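Wemis two-finger gripper with the Prodila controller: six months in

I like this gripper a great deal, and I want to get that in early because a fair bit of what follows is about the evening it wouldn't let go.

I bought the Wemis in May to go on an arm I already had. I sort cables. People hand over bags of old leads and hook-up wire, and I pull out whatever still has a usable terminal on it and bin the rest. It's dull work and very hard for a machine, so it makes a good test for a gripper. Wires bend, hook over each other and come up in threes when you only asked for one. My previous gripper, a Kurian, was fine with blocks and bottle tops and hopeless with anything thinner than a pencil.

The Wemis was a different thing from the first hour. The jaws close square, the tips meet properly along their whole length and the force setting runs from 0 to 100 in single steps that you can feel the difference between. At 60 it will hold one thin wire and leave the insulation unmarked. I was grinning like a fool! Setting up took an evening, most of it spent on the Prodila software, which wants you to name every single pose before it will save any of them.

Now the fault. In November I was running it on a mixed heap, red and yellow hook-up wire with some black cable through it, and I'd put the force up to 92 because a few of the thicker leads had been slipping. It took hold of a wire, lifted, and the rest of the heap came with it. The load went over the limit, the controller threw an overload error and stopped the arm, all as it should. Then I pressed release and the jaws stayed shut.
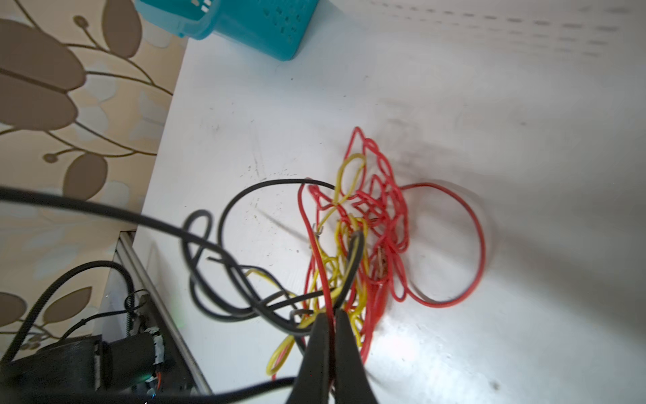
I pressed it again. Same error, same number on the screen: 3,072. The manual lists that as "position not reached" and suggests restarting the controller. So I restarted it, and this is the part I would like anyone who owns one to read twice. On power-up the gripper does a homing move, and the homing move begins by closing fully. It closed at full force, whatever I'd had in the settings, with my left hand a few centimetres away, where I'd been trying to work a loop free. No harm done, but I had been one second from having a fingertip in there.

I wrote to Wemis that night and got a reply the next morning from Levente Pálfi on their support desk, who was straight with me. The release command is refused while the overload flag is set, and the button on the Prodila panel doesn't clear the flag, it only hides the message. You have to go into the service page, clear it there and then open the jaws. He also confirmed that homing ignores the force limit. A firmware update that homes by opening is promised, and he sent me a test version, which I've been running since with no trouble at all.

Until you have that, my advice is simple. If it jams, clear the flag from the service page. If you must restart, cut the power, take your hands right out and keep them out until homing has finished. I've also dropped the force to 60 for good and set the lift in two stages, with a short pause after the first few centimetres. If the load reads high at the pause, it opens and tries somewhere else. That has done more for my sorting than all the extra force ever did, and it's lovely to watch – a little tug, a think, and off it goes to another bit of the heap.

A few smaller grumbles. The plug on the gripper lead is a tight fit and faces the wrong way for my arm. The spare jaw tips come from Fadov and are sold only in pairs, so lose one and you buy two. The manual's section on faults is a single page, and homing isn't mentioned on it anywhere.

Would I buy it again? Yes, tomorrow. The grip is the best I've used at anything like this price and support answered in hours. I'm taking one star off for the homing move and will put it back when the update goes out to everybody. Four out of five.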